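Section 7. Preparing the Play and Work Surface

This section explains how to set a wooden board on the Trikar perforated table and how to arrange blocks and other small pieces on it. Read the whole section before starting. Assembly of the table legs and leveling feet is covered in Section 4 and must be complete.

7.1 Parts and tools required

Trikar perforated table, assembled and leveled
Glued-strip wooden board (Haner or equivalent)
Corner bolts with washers, if the board is to be held in place
Hex key, supplied with the table
Soft cloth and mild soap
Set of wooden or plastic blocks

Boards made by other manufacturers may be used if they are flat, free of splinters, and no thicker than 40 mm. A board with a coated underside may slide on the table and should always be held by bolts.

7.2 Inspecting the board

1. Unwrap the board and leave it lying flat in the room where it will be used. Allow it to rest overnight.
2. Run a dry hand along all four edges. Sand any rough spot lightly, in the direction of the grain.
3. Check the glue lines between the strips. A line that can be felt but not opened with a fingernail is acceptable. Return any board with an open joint.
4. Place a straightedge across the board at both ends and at the middle. If light shows under the straightedge, turn the board over and repeat the check.

Note: Strips in a glued board differ in shade. Light and dark bands are a natural feature of the wood and are not covered by the warranty.

7.3 Placing the board on the table

1. Clear the table and wipe it with a damp cloth. Dry the surface fully, including the edges of the holes.
2. Lift the board with both hands and lower it near the middle of the table. Do not drag it. Grit caught between the board and the table will mark both surfaces.
3. Turn the board until its long edges run parallel to the rows of holes.
4. Leave at least one full row of holes open on each side. These rows are needed for bolts and for accessories such as the Venckus tray holder.
5. Fit a bolt and washer in the nearest open hole at each corner where the board is to be held. Tighten by hand, then a quarter turn with the hex key.

Caution: Do not overtighten the bolts. Too much force will distort the table around the hole. Keep loose bolts and washers out of the reach of children under three.

7.4 Arranging the blocks

The board gives a level, plain surface for sorting, lining up, and stacking. The following arrangement is recommended as a starting layout.

1. Select the blocks for the activity and return the rest to their storage box.
2. Set four of the blocks in a row along the far part of the board and the other four in a column at the left. Neighboring blocks may touch, but each should be picked up without disturbing the next.
3. Keep the near right part of the board clear. This is the working area.

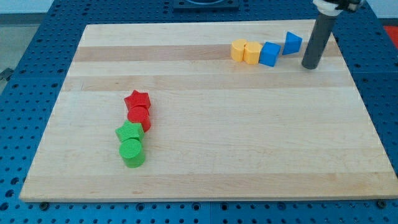
4. Begin the activity by moving one block at a time from the row to the working area.
5. When the activity is finished, return every block to the row before putting the set away. A gap in the row is the quickest sign that a block is missing.

Note: Very small pieces can fall through the holes in the table. Keep them on the board or in a shallow tray at all times.

7.5 Care and cleaning

Wipe the board after each use with a cloth that is barely damp, and dry it at once. Do not soak the board, and do not stand hot containers on it. Apply a thin coat of food-safe mineral oil when the surface looks dull or feels dry. Allow the oil to soak in overnight, then buff with a clean cloth before placing any blocks on the wood.

Remove the board from the table every March, or more often in humid rooms, and clean the surface underneath. Check each bolt for rust and replace any that no longer turns freely.

Caution: Do not use bleach, scouring powder, or steel wool on the board or the table.

Related sections

Section 4. Table Assembly and Leveling
Section 6. Fitting the Venckus Tray Holder
Section 8. Storage Boxes and Labels
Section 9. Replacement Parts and Warranty

Fostau Furnishings | Customer Support | User Manual, August 2024 | © Fostau. All rights reserved. | Back to top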